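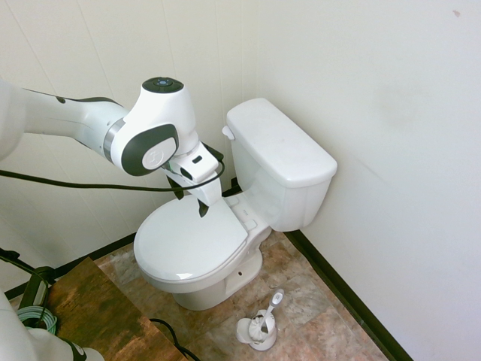
A task planner for a cleaning or household job needs to know what state the world is in before it picks the first skill. In these notes we write that state as a short list of facts, called predicates, each either true or false. For the bathroom unit the list starts with lid_closed, gripper_empty and arm_clear. With the fingertips hanging just over a closed lid, lid_closed is true and arm_clear is false, so the planner may not call any skill that swings the lid up. It has to call retreat first. Students often leave arm_clear out of their first domain file and get a plan that reads well and runs the lid into the hand.

Each skill has three parts: preconditions, a controller and a stopping test. The controller for open_lid is Cartesian impedance control along an arc about the hinge axis. Keep the stiffness low in the direction that points at the hinge. An error in the estimated axis then shows up as a small force and does not trip the joint limits. The stopping test is lid angle or timeout, whichever comes first. Our timeout is 20 seconds. Do not change it in the shared configuration file; override it in your own launch file.

Planning frames

Collision checking is done in the base frame, but skills are written in the frame of the object they act on. You will need the transform between the two, and it must be updated whenever the base is moved.
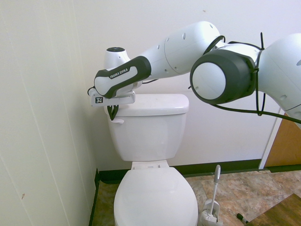
Approach poses for the tank are given as an offset from the tank lid, along its normal. A small error in that offset matters more here than it does in open space. When the gripper plate sits just above the lid and the fingers drop in front of the tank's upper edge, moving straight down brings the plate into contact and moving back drives the fingers into the porcelain. The collision model therefore has to include the plate and the fingers as separate boxes. One large box around the whole hand will report a collision in this pose and the planner will return no path. Cables are a second problem. A loop that sags below the elbow is not part of the URDF, so add a padded capsule under that link and check it against the door frame as well.

For the exercise, use the log from the August session. It has 1,034 planning queries, of which 252 returned no path. Sort the failures by the pair of bodies in collision, then rerun them with the two-box hand. Hand in the table and one paragraph on any query that still fails. Questions about the log format go to Arnel Rivera.

Related notes
Writing preconditions (Lenka Kolář)
Hinge axis estimation from force data
Impedance control, part 2 (Cristóvão Godinho)
Using the Indine log viewer
Collision padding and cable models (Myrto Antoniadis)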